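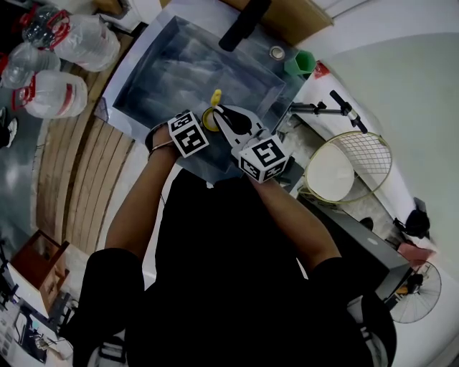 Tray work with the hand-held gripper, Bramham bench

Handheld Gripper Practice Group
Minutes of the meeting held 12th July, Bramham

Present: Maxine Brunton (chair), Harsh Upadhyay, Shona Whitelaw, Jolene Brunton (minutes)
Apologies: Tomoana site, who sent written comments on the draft

1. Minutes of the last meeting
Agreed, with one fix. Item 4 should have said "before the first take of a session" and not "before every take." Jolene has corrected the master copy.

2. Matters arising
The February action on spare marker prints is closed. Shona now has a full set in the drawer at Bramham and a second set has gone to Tomoana. Everyone was really pleased with how flat the new prints sit!
Harsh is still waiting on Drudico for the revised jaw pad drawing. Carried forward.

3. Draft 8 of the handling rules
This took up most of the meeting, and it was a good one. Harsh has read through the notes from 300 takes and pulled out the ones where the operator had written a comment. Far and away the most common comment was a hand covering part of a marker. Maxine said this is great news for the rules, as it is something people can learn in an afternoon.
The wording agreed for section 2 is:
2.1 Hold the gripper so that fingers and sleeves stay off the marker faces.
2.2 Look over each marker at the start of a session. Replace any with a lifted corner, a scratch or a smear.
2.3 If a marker gets covered during a take, finish the motion and write it in the log. Do not stop halfway.
2.4 Jewelry and watches: operator's choice, provided nothing touches the gripper or the object.
Tomoana had asked for 2.4 to be a flat ban. There was a lively talk about this and the softer wording won. Shona will write to them with the reasons and invite them to come back on it.

4. Tray tasks
Shona proposed that the tray stay in one spot for a whole session, with its corners marked on the tabletop. Agreed. She also wants small objects set down inside the tray before the jaws come anywhere near, so that both hands are free for the gripper. Agreed, and Harsh said he wished he had thought of it himself.

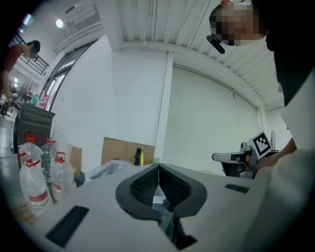 Section 5 of the rules covers two people working with grippers close together, and it was new to half the room. Harsh has drafted it from scratch and got a round of thanks. The main point is that each person calls out before moving into the other's space, and the other answers before anything moves. Maxine asked whether a headset with a boom mic, like the one worn at the second gripper, should be required or only allowed. After some back and forth the group settled on "allowed, and encouraged where the room is loud." Loose sleeves came up as well, and 5.3 now asks people to check that cloth is clear of their own jaws and their partner's. Harsh to tidy the text.

6. Floor and bench
Walkways to be kept open on both sides of the bench. Items not used in the task can stay in the room but should be away from where people step. Jolene will add a line on cables.

7. Log sheets
Sheet 2221 was passed around as a model of how to fill one in. Clear writing, short comments, every marker check signed. Maxine would love to see them all look like that. A copy will go up by the door.

8. Any other business
Allirgate have asked if they can use our rules at their own site. Warm yes from all, once section 5 is final.

Actions
Harsh: chase Drudico; tidy section 5
Shona: write to Tomoana on 2.4; mark tray corners
Jolene: cable line; copy of sheet 2221 by the door
Maxine: reply to Allirgate

Next meeting: date to be sent round by Jolene once Tomoana have replied.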